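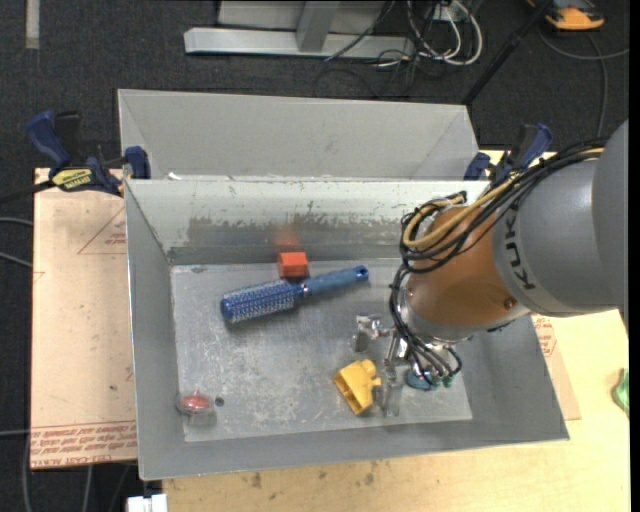
Nneka Babalola
Research Engineer, Lornstead

Filed under: Robotics / Field Reports

4. The open day at Lornstead

I want to spend a little time on the open day, which we ran in April while most of the analysis for Section 5 was still half done. We had planned it as a demo and nothing more, but I ended up taking so many notes that it got its own section!

The setup was the bin station we call Westo (Figure 3). Visitors stood along one side and watched the KUKA arm work over a gray metal bin with a few everyday things spread out on the floor of it - a blue hairbrush, a yellow plastic piece, a small red-orange block, that sort of stuff. A second metal bin sits right behind the first, and both are held with blue-handled clamps. Gill, our planner, picked the order, and people could ask for a different object if they wanted one. They always wanted one.

Figure 3. The Westo station, with the gripper down in the front bin next to the yellow piece.

Over the day we logged 328 pick attempts. I had hoped for 500 and told everyone so beforehand, which I now regret a little, but every request from the crowd meant a pause while we typed it in and checked the plan. The hairbrush got asked for more than anything else. One kid wanted to know if the robot could tell the handle end from the bristle end (it can't, Gill only sees a grasp score), and that question went straight onto our list for the next version.

The visitors from Cerkavico were more interested in the walls of the bin. They run a similar cell and have trouble with objects that end up against the back, like the block in the figure. We compared approach angles for a good half hour, with three of us drawing on the same sheet of paper, and I changed the wall margin in our planner the following week. The numbers in Section 5 use the new margin. The open day picks are kept out of those tables, as the crowd was choosing the targets and we weren't.

12 shares | 4 comments

Contact the authors | Back to top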